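Home | News | Clubs | Projects | Contact

Education > Student clubs > Robotics

"We wanted a task that everybody knows from home"

May 18, 2026

Veerle Mertens started the robotics club at the Nijs technical school with two other students and one cupboard. Now the club has nine members, and in April they entered the Zetlow student competition for the first time with a project they call Tirnov. The aim of Tirnov is to let a robot arm prepare vegetables for a simple meal.

I met her after a long practice afternoon and asked first why they chose cooking. "We wanted a task that everybody knows from home," she told me. "If I speak about welding, my grandmother is polite. If I speak about cutting a pepper, she has opinions."

The pepper is also the most difficult part of the project. A carrot is hard all the way through, she explained, and a pepper is hollow, so the force changes very quickly once the skin gives way. "In the beginning we pressed too much. The pepper rolled, or it became flat. We had to learn to go slowly and to read the force all the time."

The members take turns at the controls, and each try is written in a shared notebook. When I visited, the notebook had 435 entries. Mertens is strict about this. "Also the bad ones must be written. Especially if you are tired and want to go home."

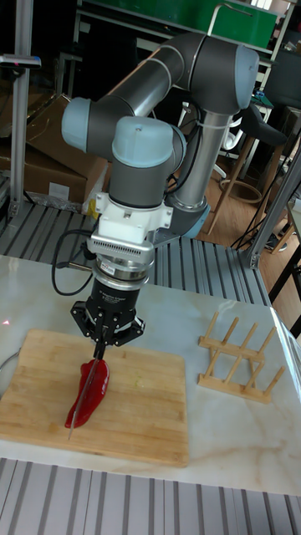 Jenő Balogh sees the knife differently, and told me that he would have preferred to begin with a spoon. In his opinion the club spent too many weeks on the grip, as a round handle can turn a little between two fingers and then the whole cut goes wrong. "A person feels this and corrects it without thinking," he said. "We must put it in the program, line by line."

Mertens does not disagree, but she is glad they did it in this order. The safety rules came first, she says, and they were written by the students themselves. While the arm is moving, no hands go over the table, and one member always stays near the stop button.

At Zetlow the team finished in the middle of the list. The jury liked the notebook and found the cutting too slow. "They were right," Mertens said. "It is slow. My mother would be ready with the soup."

For next year the club wants to add washing and putting away, and she is looking for new members from the lower classes. They do not need to know programming. "They need to come every week," she said. "The rest we can teach."

2,163 views | 9 comments | Share

Tags: robotics, student projects, Zetlow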